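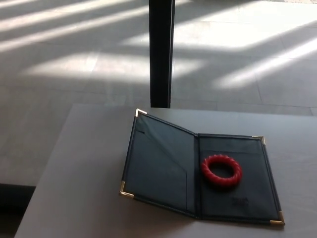 Stock catalogue: duplicate and truncated records following overnight import

2022-03-04 | Prepared by Triin Vaher, Service Desk

Last updated by Rasmus Ramanauskas, Applications Support, at closure of ticket

Status: Closed – resolved with follow-up action
Priority: Medium
System affected: Clerkia (stationery and stock catalogue)
Connected systems: Okico (supplier feed), Prieto (ordering and approvals)

Summary of the fault

Staff in the Prieto office reported that searches in the Clerkia catalogue were returning more than one record for the same item. In many cases the second record had a shortened description and no price. Orders raised against the shortened record passed through approval but were then held, as the supplier code could not be matched. The fault was first noticed when the shared services team tried to place the quarterly stationery order.

The catalogue holds 2,008 live records. A report run by Applications Support showed that 188 of these had been created by the overnight import and had no matching entry in the supplier's own list. No records had been deleted and no earlier orders were changed.

Initial response

The Service Desk asked the reporting office to stop raising new orders until further notice. Urgent items could still be requested by email, quoting the ticket reference. A notice was placed on the catalogue home page to the same effect.

The following checks were carried out at first line and did not clear the fault:

- signing out of Clerkia and back in again
- clearing the browser's stored data
- repeating the search on a second computer and under a different user account
- rebuilding the search index from the administrator's menu

As the duplicate records were visible to every account tested, the Service Desk concluded that the fault lay in the data and passed the ticket to Applications Support.

Investigation

Rasmus Ramanauskas took ownership of the ticket and obtained a copy of the import file. The file had arrived at the expected time and was of the expected size. The import log recorded a successful run with no warnings. It was noted, however, that the log counts rows only and does not test whether each row has been read correctly.

The file was opened in a plain text editor. A number of descriptions were found to contain a line break in the middle of the field. Clerkia had treated each line break as the end of a row, so that one item became two: the first with the opening words of the description and no price, and the second with the remainder of the row pushed into the wrong columns. Rows of the second type should have been rejected, but where the first column happened to contain text, the import accepted them as new items.

The supplier feed was then compared with the version received in August, which had loaded without difficulty. In the older file, every description was enclosed in quotation marks. In the new file the quotation marks were missing. Okico's support team confirmed by telephone that the layout of the export had been altered as part of a routine upgrade on their side. No advance notice of this change can be found in the Service Desk mailbox. 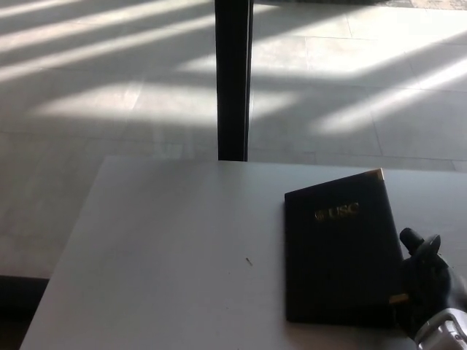 Long descriptions were affected far more often than short ones, and the folders and conference stationery category was the worst of all. Items in this category are described at some length so that staff can tell similar goods apart before ordering. Ring binders, document wallets and presentation folders all showed the same pattern of a complete first line followed by a stray second row. The entry chosen for testing was for a black padfolio with the letters USC in gold beside a small round seal, and a gold-coloured corner protector. In the faulty import, the wording as far as "black padfolio" had been saved as one item, while the lettering and the corner protector had been saved as another. A search for "USC" therefore led staff to a record which had no supplier code and could not be ordered.

A further search found 47 open orders which referred to one of the shortened records. These were listed and passed to Prieto, with a request that they be held and not cancelled, so that requesters would not need to seek approval a second time.

Corrective action

1. The overnight import was suspended.
2. A full copy of the catalogue was taken and stored in the Kusura archive.
3. The 188 unmatched records were marked as withdrawn. They were not deleted, as the open orders still pointed to some of them.
4. The import settings were changed so that a row is accepted only if the item code, description and price are all present.
5. Okico supplied a replacement file with the quotation marks restored. This was loaded first into the test catalogue and, once checked, into the live catalogue.
6. The held orders were moved to the correct records and released.

During step 5, the test catalogue rejected 68 rows. On inspection, these were items the supplier no longer sells and for which no price is now given. The rejection was correct and no action was needed, although budget holders have been sent the list in case they wish to choose replacements.

Confirmation from the reporting office

Triin Vaher contacted the reporting office after the replacement file had been loaded. The office repeated its earlier searches and found one record for each item. A trial order was raised, approved and matched to a supplier code. The office also asked whether favourites lists would need to be rebuilt. They will not, unless a user saved a shortened record as a favourite, in which case it will appear in grey and should be removed by hand.

One user reported that prices were still missing after the fix. This was traced to a saved search which included withdrawn items. Unticking "Show withdrawn" cleared the problem – the same advice should be given to any other caller who reports it.

Follow-up

Okico has agreed to give written notice of future changes to the export layout. Applications Support will add a check comparing the number of new records with the previous import and will stop the run if the difference is unusually large. The withdrawn records may be removed once Prieto confirms that all related invoices have been paid. A separate change request has been opened for this work, and it should be quoted in place of this ticket in any later correspondence.

Contact: Service Desk, Applications Support | © 2022 Clerkia Support Pages | Back to top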